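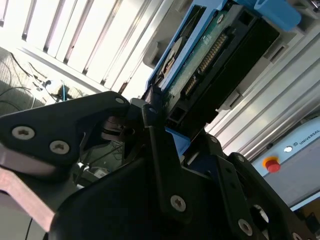

Home | About the Network | Visits | Reports | Members | Contact

Visit Report: Jaditz Software Laboratory

In July, members of the Vahidi Automation Network visited the software laboratory of Jaditz, where the manipulation group develops programs for handling used computer drives. The delegation was received by Rajeshwari Bhat, head of the group, and was given access to the test cell and the adjoining control room.

The morning was devoted to perception. The cell holds each hard drive in a light-blue holder, and the camera at the wrist must find the connector edge before any motion is planned. Gangadharan Ramasamy explained that gold pins and bare metal produce reflections that upset the depth estimate. His team now locates the green circuit board first and fits the outline of the drive to it. The model was trained on 1,560 labeled views, of which 300 were set aside for testing.

Planning is handled by an in-house package named Casia. It proposes grasp poses, rejects those in which a finger would touch the holder, and passes the remainder to the motion planner with a time limit of 30 milliseconds. Visitors asked what happens when no pose survives. The planner requests a second view from a different angle, and after that the drive is left for an operator.

Force control drew the longest discussion. The controller lowers its stiffness during the last 35 millimeters of the approach. Noeline Grimshaw asked whether the same settings would serve for laptop drives. Ms. Bhat replied that they are tuned separately and that the values are stored with the part file.

The afternoon session covered Zesbridge, the logging tool. It records joint data, images and planner decisions on one clock, and a failed grasp can be replayed step by step. Several members considered this the most useful part of the visit. Documentation is still limited to the installation notes.

The Network thanks Jaditz for its hospitality.

Last updated: July

Comments

Renato Bautista: Does the replay in Zesbridge include the rejected grasp poses, or only the one selected?

Usha Sundaram: Both, if planner logging is set to full. The files become large.

Renato Bautista: Thank you. We will try it on our own cell.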